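## Bench notes from the Volcombe open day

Chiharu Hoshino ran the Saturday demonstration, a two-armed kitchen cell, first in simulation and then on the bench. Most of her layout rules carry over to a home counter.

- Keep the receiving tray empty until the transfer starts.
- Put the tray between the hands, long side running away from you.
- Leave bare counter on both sides of it — hands need clearance, and so do elbows.

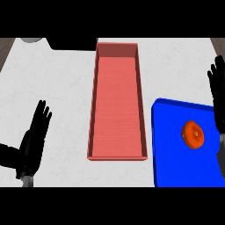 Round fruit goes on a flat board, near the hand that will pick it up. Hoshino allows 3 inches between board and tray. Wael Bennani uses 6 at home and reports fewer knocked trays.

Push spare items to the far edge before starting. Wipe the board last.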